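How Do You Teach a Robot to Do Laundry?

By the Gikmont Young Science desk
2nd October
Print this page | E-mail this page

I have a funny job. Some mornings I do laundry for hours, and none of it is mine! 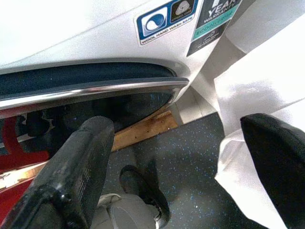

I work at a robot lab called Gikmont, and I'm a teacher. My student just happens to be a robot named Mirani. Mirani can't read a book about chores or listen to me explain them. What it needs is examples. Lots and lots of them.

Think about how you learned to tie your shoes. Somebody probably told you about the bunny ears and the loop, but I bet the telling didn't help much. You watched, you tried, you got a knot, you tried again. After a while your fingers just knew. A robot that learns works a little like that, except it needs far more tries than you did, and it doesn't get bored (I do, so we take turns and there are snacks).

So what is an example?

For us, one example is one go at one small job. Opening a washer door is a job. Picking up a sock is a job. While a person steers the robot's arm through it, the computer saves two things at the same time. First, it saves what the little camera near the robot's gripper sees. The gripper is the robot's hand, and ours has two black fingers. Second, it saves how the arm and the fingers move – how far, how fast, and when they squeeze.

Put those together and you have a kind of recipe: "When things looked like this, the hand did that." One recipe isn't worth much. For the washer door we have 1,882 of them.

Why so many?

Because the world is messy! Suppose I only ever showed Mirani one white washing machine in one bright room. It might learn that door really well. Then you'd take it to your house, where the washer is gray and the light is dim and the dog is lying in the way, and it could get completely stuck. It would be like learning to catch with one ball, always thrown from the same spot.

So we mix things up. We move the robot to a new spot before each try. We turn lamps on and off. We've used 22 different washers so far, and my favorite is an old one at our second lab in Osidau that hums. We leave the door wide open, or halfway, or shut tight.

Cloth is the hardest part. A block is the same shape every time you pick it up, but a sheet never is. It folds, it bunches, it slides off the edge of things. I once spent a whole December on nothing but sheets and towels, and I still found new ways for them to crumple.

What about mistakes?

We keep some of them. If the fingers slip off a towel and then go back and grab it again, that's a very useful example, because it shows the robot how to fix a problem. If I sneeze and bump the controls, that one goes in the trash. Somebody has to watch every recording and decide, and it takes patience. On a good day I can check 70.

Then the computer studies

When we have a big enough pile, a program goes through all the examples looking for patterns. It makes a guess about how the hand should move, checks its guess against what a person did, and changes itself a tiny bit. Then it does that again, an enormous number of times. After that we let Mirani try on its own, and we stand close to the stop button.

The first time, it closed its fingers on thin air, very gently, right beside the door. I was so proud anyway. We went back and collected more examples from that side.

Try it at home

Ask a friend to be the robot and close their eyes. Guide their hand with yours to pick up a T-shirt and drop it in a basket. Do it five times. Now let them do it alone, eyes still closed. Next, move the basket and see what happens! How many more examples do they need?

Print this page | E-mail this page

Comments (4)

sockmonster9: we did the T-shirt thing and my brother put it on the cat

mokerham_class_4: Our class in Mokerham wants to know if the robot can fold yet. We have 24 kids and most of us voted no.

Gikmont Young Science desk: Hi Mokerham! Most of you are right. Washcloths, sometimes. Shirts, not yet.

purplecomet: does it know what a sock is or does it just know how to grab it? I want to do this job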